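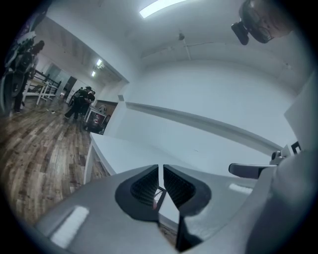 Unit 4. How a theater season is judged: prizes, panels and the press

Notes for the July session. Please read before class and bring the Pirkham program with you.

1. Who votes

In a small prize, a panel of 15 people sees every show on the list. In a large prize, 300 or even 1000 members may vote, and many of them have not seen everything. This changes the result. A big group often prefers the show which ran longest or had the best known actor. A small panel can be braver, but one strong voice can lead it.

Our case in this unit is the Pirkham Stage Prize. It has 17 categories and a panel of the small type. In the last season the play Sarier received the award for best revival, and the musical Plamance received nothing, although it was sold out until the end.

2. Lead or supporting?

The producer decides in which category the actor is entered, and the panel may move the name. For Saragih the producer entered both sisters as lead. The panel moved the younger one to supporting, and she won there. Was it fair to the others in this category? Compare the number of scenes, but also who carries the last act.

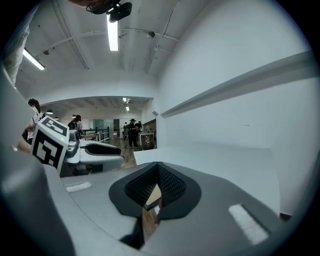 Lucrezia Benedetti disagrees with counting scenes at all. A part with one long speech, she wrote to me after the last course, can hold the whole evening, and a panel that counts pages will miss it.

I keep her remark in the notes because students usually start with the counting. Try both ways – first with the script, then only from memory of the performance.

3. For the next class

Choose one category and write one page on how you would vote. Name the show you put second and say why it lost. Do not use reviews for this task. We start at 10 a.m. with the revival category, and after the break we discuss Plamance.

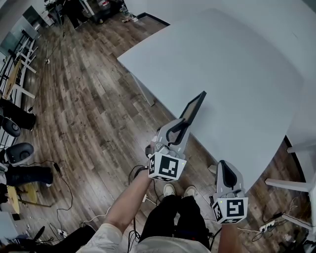
Two hand-held grippers at a white table, one holding a thin frame.

Reading: the prize rules, sections on entry and on moving a name. The section on ties is optional.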